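Drutura Wants Your Half-Finished Crossword

ANKRAH -- Drutura, publisher of puzzle books for people who own a pencil and mean to use it, will release its second collection of unfinished crosswords in May. The book, titled Kasedent, holds 578 clues and no complete grids.

Each puzzle began life with a solver who gave up. Drutura collected the abandoned pages by mail, tidied the handwriting, kept the wrong answers and printed the lot. Buyers get to finish the job, which includes working out that 14 Across was never going to be "ostrich."

The first volume, Mindbridge, sold out its print run at the Ankrah book fair and drew a steady flow of letters, most of them from the original solvers asking for another try.

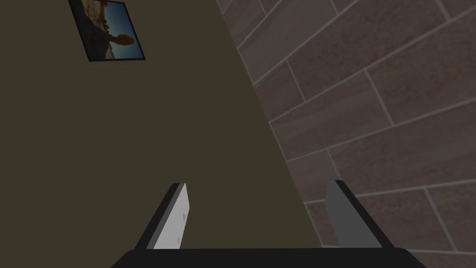
Can readers send in their own unfinished puzzles?
Pages are welcome by mail until the end of April, up to 2 per household, coffee rings included. Please leave your mistakes in ink.

Kasedent is spiral-bound, lies flat on a kitchen table and comes with an answer section sealed in its own paper sleeve. Drutura's editors have tested the sleeve and can confirm that it opens very easily -- a stronger glue is under review.

The book will cost $14 at independent bookstores and directly from the publisher. Review copies are available on request, and reviewers are asked to return them no more complete than they found them.

Press contact: Drutura Publicity Office, Ankrah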